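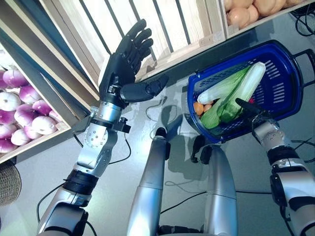

She told me before I'd even pulled out a chair that the grocery tax was going to pass, that everybody on the Deltdale council knew it, and that the public hearing in October was theater. I hadn't asked a question yet! She's been on the council long enough to skip the small talk, and she agreed to meet me on the condition that I leave her name out of it.

So, the tax. Two percent on food, set to expire after 18 months, with the money going to road repair. "Have you ever seen one of these things expire?" she asked me. I said I couldn't think of one. "Me neither. Stirnov did the same thing with a parking fee and they're still paying it."

I pushed back a little here, because I drive on those roads and my front end has the repair bills to show for it. She didn't argue. "Fix the roads, sure. But we gave Byun a break on the warehouse property, and now we're making it up on somebody's potatoes. Say that out loud at the hearing and see how fast they cut your mic."
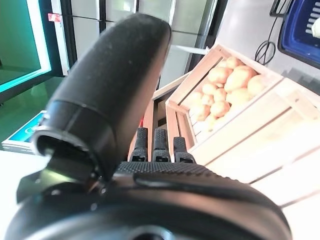
The hearing is what really got her going. Nearly 400 people signed up to speak (the sheet ran out and someone taped on more paper), and the chair let 80 of them through before calling time. The rest could submit comments in writing. I asked whether anybody reads those. She held up her thumb and finger with a sliver of air between them. The folks who did get to the microphone, she said, looked like those three little black fingertips standing next to the great big padded one: lined up neatly and badly outsized.

"Follumov put theirs on the ballot," she said. "It lost. That's why ours isn't on the ballot."

I wanted to know how she plans to vote, and she went quiet for the first time all afternoon. Then she said no, she'd vote no, and she'd probably lose her seat on the budget panel over it. "Print that part," she said.
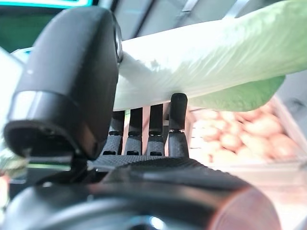 Black fingers pressed against a pale vegetable stalk.

We'd been at it until almost five by then and she had a meeting to get to, on the roads, as luck would have it. I walked her to her car and we both stepped around the same pothole.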